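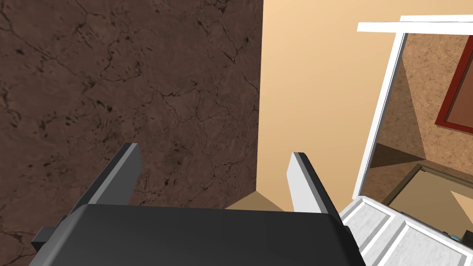
An open gripper before a brown, veined wall, in a computer-rendered view.

Advertisers continue to judge social media by the last click before a sale, according to Esperanza Bravo, head of audience measurement at the Clatgate agency in Melbourne. In an interview on 24 May 2018, she said the practice had distorted budgets across the retail sector.

"A customer may see a post in the morning and buy through a search advertisement that evening," Ms Bravo said. "The search channel is credited with the whole amount. We have clients who cut their social spending on that basis and could not explain the fall in store visits that followed."

Clatgate has spent 18 months testing an alternative model with Gorketberg, a homewares retailer with 64 stores. The model, known as Bimurix, divides credit for each sale among the channels a customer encountered in the preceding eight days. The trial covered 126 campaigns.
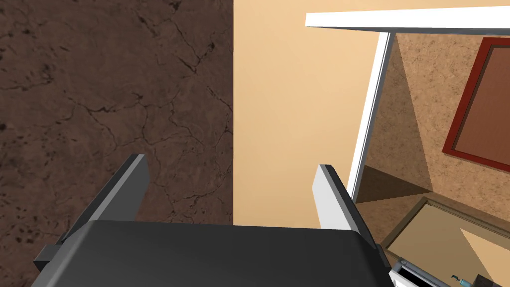 Ms Bravo said the results varied considerably by product category. Furniture buyers tended to return to the retailer's social pages several times before purchasing, whereas customers for kitchen goods seldom did so.

"I would caution against applying one weighting to an entire catalogue," she said. "The first version of Bimurix did so, and the figures were of little use to the merchandising team."

Safta Radu, Gorketberg's director of marketing, joined the latter part of the discussion. She confirmed that the retailer had revised its reporting programme and would no longer rank channels by final click alone.

"Our finance colleagues asked reasonable questions about double counting," Ms Radu said. "We now reconcile the totals against till receipts each month."

Both organisations are in discussions with Voicu, a supplier of loyalty card software, on matching in-store purchases to campaign exposure. Ms Radu said customer consent arrangements were still under review. A decision on the second stage of the trial is expected in September.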